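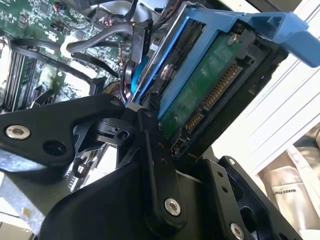 Hamby Community Computer Reuse Group
Minutes of the November meeting, back workshop

Meeting opened at 7.10 pm. Nine present, two apologies. Minutes of the previous meeting accepted with one correction: the Antal quote was for collection only and did not include disposal, as several members had pointed out when it was first read.

1. Hard drives

The workshop lead reported that drives are to come out of every donated desktop before it goes on the shelf. Drives in the tool-free caddies are quick to handle. The estimate put to the meeting was 2 minutes a machine. Two members doubted this. It may hold for a clean office machine, but a good share of what arrives has been sitting in a shed, and no allowance was made for finding the right screwdriver when a drive has been fixed into its caddy with screws.

It was asked where the empty caddies go. At present they go in a tub under the bench with everything else. The chair's view was that a caddy parted from its case is as good as lost. Agreed that caddies go back into the case they came from, empty, on the same night.

Nunent has offered to wipe drives free of charge. The meeting was not persuaded. The letter says "securely erased" twice and does not say how, or who signs for it. No drives to leave the building until we have a written procedure. Secretary to write again.

2. Donations from the Bilia office

Bilia has offered 70 desktops, described as "all working". We were told the same about the last lot, and 22 of those would not start. Moved that we accept only if the machines can be brought in over several loads and we may refuse any with missing parts. Carried, one against. The member against asked that it be recorded that we have nowhere to put them.

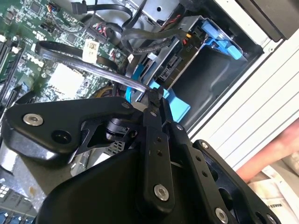 3. BENCH WORK AND CABLES

Discussion of how cases are being worked on. The Dell boards have the memory slots, the front wiring and the data cables all fairly close together, and a flat black ribbon cable crosses the board on its way to the drive bay. The proposal was that cables be moved aside by hand before a drive is lifted out, and never pulled by the wires. One member thought this too obvious to need a rule. Another referred to the box of damaged leads by the door. Rule adopted.

A proposal to colour-code every cable with tape was put again. It was unclear who would do it, or what was wrong with looking at where the plug goes. Lapsed for want of a seconder.

4. Money

Balance is around $200 after the power bill. The request for a second anti-static mat was deferred. The first one is apparently being used under the kettle and should be returned to the bench before we talk about buying another.

5. Other business

The labels on the memory trays are peeling. Noted.

Key to the side door is still missing.

Meeting closed 8.35 pm. Next meeting same place, in the new year, date to be advised by email.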